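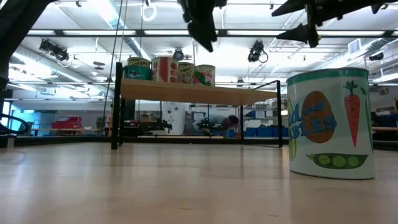

According to Cordeiro, small cylinders make a poor grasping test, as almost any two-finger gripper will hold one. We agree in part, and so scored placement as well as grasp.

The Pevel and Hastel controllers were each run for 259 trials on the same two-arm cell. Starting positions were drawn from 7 layouts, and a trial was stopped after 40 seconds. A can left tilted or touching the shelf leg was marked as a failure.
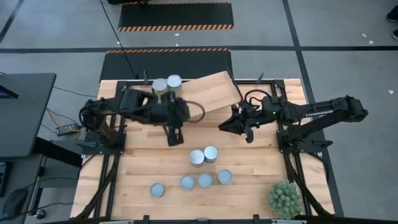 Figure 3. Two-arm cell seen from overhead, with cans on the tabletop.

Grip force was not changed between controllers.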